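Forum: Hobby Arms and Small Manipulators
Topic: Chess arm drops the piece over the board and then carries on like it didn't

skirkine_knight wrote:
Sep 20, 2021

OK, I need other eyes on this before I take the whole gripper apart again. My arm plays chess against me, or it does until the middle of the game, when it picks up a bishop or a queen, swings over, and lets go early. Piece lands on its side, usually taking two pawns with it. Then the arm finishes the move very politely, opens its empty gripper over the target square and goes home. The software thinks the move was made. I'm sitting there with a pile of pieces and it's waiting for me to play!

It never does this with pawns. Rooks almost never. I've been playing blue against red with the arm clamped to the far side of the board, two black cables going off the back to the left, and the same power supply I've had since July.

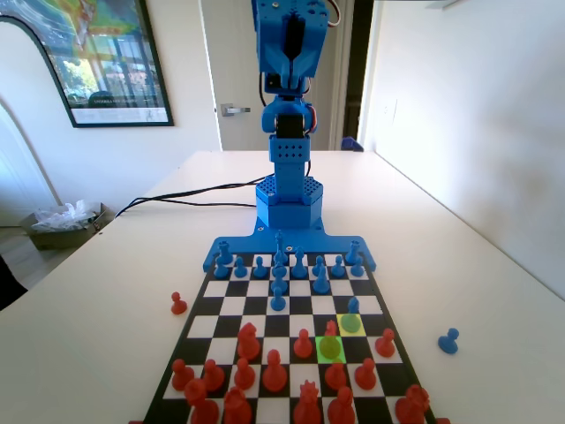
So far I've swapped the gripper servo (no change), reprinted the fingers in a softer material (slightly better, then the same), and slowed the whole arm to the point where a game takes all evening. I also logged the gripper position. It closes to 327 on a pawn and holds. On a bishop it closes to 327 as well, which I think may be the whole problem, but I'm not sure why the drop comes in the middle of the swing if the grip is bad from the start.

Running Juta on the laptop for the motion side, if that matters.

flat_rank wrote:

It's your wires. The red and white ones loop out the side of the wrist on that build, and when the wrist rolls they get tugged. I chased the exact same thing for weeks. Leave a bigger loop, tie it down on the arm segment and not on the gripper, and try again.

Pawns survive because they're light and short, so a little twitch doesn't matter.

mostly_gears wrote:

Disagree, sorry. If it was wires he'd get drops on pawns too, and he'd get them on certain squares only, where the wrist is turned furthest. skirkine_knight, do you get it all over the board?

My money is on grip height. You're grabbing everything at pawn height, I bet. On a tall piece that's way below the heavy part, so it tips in the fingers as soon as the arm accelerates. There's your mid-swing drop.

skirkine_knight wrote:

All over the board, yes. Maybe a bit worse on the right side, but I wouldn't swear to it.

And um, yes, one grip height for everything. I set it when I only had pawns printed and never went back to it. Feeling a little silly now.

hexbase wrote:

Can we talk about the other part of this? The drop is annoying, but the arm not noticing the drop is the real fault. You have a servo that reports position. After it closes, read it back. If the fingers went further than they should with a piece in them, there's no piece. Check again over the target before opening. If it fails, stop, raise the arm, beep, whatever. Juta has a hook for it, look under the move callbacks.

I had mine going for a captured piece that had already fallen over, and it pressed a finger straight down onto the base of the piece and just kept pushing. Stripped the gears in the shoulder. Nine bucks for a new servo and a whole weekend gone.

flat_rank wrote:

Position readback on those little servos is noise. You'll get false stops every third move and turn it off within a day.

hexbase wrote:

It's noisy, sure, but an empty grip and a full grip are not close together. On mine there's a gap of 200 between them. You don't need precision for that. I set a torque cap too, 700 out of full scale, so if it does push on something it gives up. Haven't broken anything since.

skyrme_fan wrote:

+1 on the torque cap. Also please put your hand rule in writing if anyone else plays against this thing! My kid reached in to stand a fallen piece back up while the arm was still on its way home and got a good knock on the knuckles. No harm done, but these arms don't know you're there. We have a switch on the supply now and the rule is switch first, hand second.

mostly_gears wrote:

Good rule. I'd still fix the height first. A stop button doesn't help you win the game.

skirkine_knight wrote:

Update. I made a height table, one entry per piece type, and ran the bishop back and forth across the board while I ate dinner. No drops. The queen still went once, so I gave her a few more millimeters and I'm trying again tonight.

flat_rank, I retied the wires as well. The loop was pretty tight, so you may both be right, and I changed the two things on the same evening like an idiot, so I can't tell you which one did it.

flat_rank wrote:

I'm claiming the wires.

hexbase wrote:

And the readback?

skirkine_knight wrote:

Half done. It stops when I pull the piece out of the fingers by hand, but it also stopped twice on a perfectly good rook. I'll post the numbers once I've got a few full games logged. Switch for the supply is ordered, the Flaltska one with the big red cap.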